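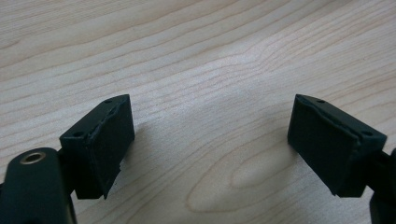
Workshop notebook, August
Entered by T. Weldu. Copy to T. Björklund.

Subject: moisture and finish trials on pale timber panels, Altham order

The second set of panels from Jadbridge was brought in from the store at 8.30 and left to stand until midday before any reading was taken. Readings were made at both ends and at the centre of each panel, on the underside only. All lay between eight and ten per cent, save one panel at 12, which has been marked in pencil and returned to the rack. It is not to be finished until it has been read again.

The remaining panels were sanded by hand along the grain, finishing at 240 grit. It was noted that the dust from the previous batch had not been cleared from the extractor bag. Colleagues are asked to empty the bag at the close of each session and to initial the sheet by the door. 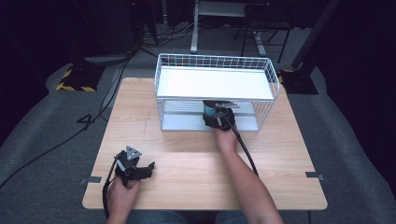 Two finishes were compared. The first was the Skanero hard oil, applied thinly with a cloth and wiped back after 17 minutes. The second was the water-based lacquer already held in stock, applied by brush in two coats. The lacquer raised the grain more than expected and required a further light sanding between coats. The oil darkened the timber slightly, and the client will need to be shown a sample before a decision is made.

Torunn Björklund has asked that the rub test be carried out at 500 strokes first and repeated at 4000 only on those samples which show no dulling. I agree with this. The test weight should be checked beforehand, as the figure written on the side of it does not match the one in the equipment list.

Water spotting was begun at 14.15, with drops left under glass for one hour. Results are to be entered on the next page and not on loose paper.
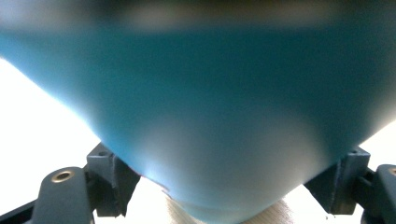 Blue surface, close up, with glare towards the lower end.

Stock: about 100 ml of the hard oil remains in the open tin. The Sugawara brushes are to be cleaned in water only and hung with the bristles down. One has lost its ferrule and should be replaced from the general budget.

Outstanding: second reading of the marked panel; sample board for the client; correction to the equipment list.

Altham Workshop Records | Contact the workshop office | Back to top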